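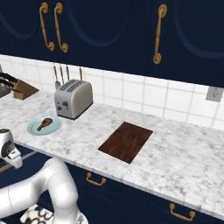 Kitchen Task League

The Kitchen Task League (KTL to everyone in it, "the kitchen thing" to our roommates) is a student robotics competition run entirely in simulation. Teams write the software that drives a robot arm around a virtual kitchen, and the arm has to do small household jobs: move a plate, put a piece of food on a cutting board, press down a toaster lever. I've been on a team for two seasons and I keep this page up to date for our club wiki, so forgive me if it wanders a bit.

History

The league grew out of an evening class at Judska, where Najwa Nasrallah was teaching motion planning with nothing but colored blocks on a gray floor. Her students got bored (she says she got bored first) and Thiện Ninh built a kitchen over winter break to replace it. By the end of that term four other schools had asked for a copy, and the first proper meet was held the following December. The original kitchen is still in the pool. It has the cream toaster and the navy cabinets with those fancy gold handles, and old-timers get very sentimental when it comes up in the draw!

Format

A season has 7 rounds. In each round a team gets 50 attempts at a task, and every attempt starts from a slightly different layout — the plate might be closer to the front edge of the counter, or the cutting board turned a little. The arm always starts with its gripper empty. You don't get to touch anything once the run begins, so whatever you wrote on Tuesday night is what you live with.

Rounds open on Wednesday at noon and the results show up the same evening. We usually watch ours together with pizza, and there is a lot of yelling at the screen.

Tasks

The best known task is Drumstick, where the arm has to pick up a roasted chicken drumstick from a round plate and set it down on the cutting board. It sounds like nothing. But a drumstick is fat at one end and skinny at the other, and if you grab it by the bone it swings, and if you grab it by the meat your fingers may not open wide enough. Our first version went for the exact middle and flicked the thing into the backsplash over and over. Sơn Đào finally got us to find the long direction of the drumstick first and close the gripper across it, just up from the bone, and that got us through.

Other regular tasks are Plate Slide, Toaster Down and Clear the Board. Clear the Board is my favorite, mostly because we're good at it.

Scoring

Points come from three places: whether the object ends up where it should, how long the arm took, and what got bumped on the way. Bumps hurt more than new teams expect. The knife block in particular is worth a big deduction, and lots of people lose points by swinging the elbow of the arm over the back of the counter when they only had their eyes on the gripper. The highest season total so far is 1068, set by the Drerance team with Mingxuan Pan as captain. Ours is a good bit lower and I'd rather not type it.

Software

Everyone uses the same simulator, Clivetti, and the same white arm model. Past that you're on your own. Some teams write every motion by hand, some train a policy on recorded runs, and plenty do a mix. We're in the mix camp: Lụa Từ drove the arm by hand with a game controller for 114 practice runs, we trained on those, and then we added a plain old rule that lifts the gripper higher before any sideways move. The rule took ten minutes to write and helped more than a month of training did. I'm still a little sore about that.

Joining

You need at least two people and a computer with a decent graphics card. Beginners go in the Khosravi division, which uses only the original kitchen and leaves out the time part of the score. Teams can move up whenever they like, though most stay for a full season. Get the practice kitchen first and spend a week just moving the arm around in it, even before you've picked a task — it's fun, and you'll find out pretty fast how much room that elbow needs.

See also: Motion planning notes; Gripper basics; Season results; Clivetti setup guide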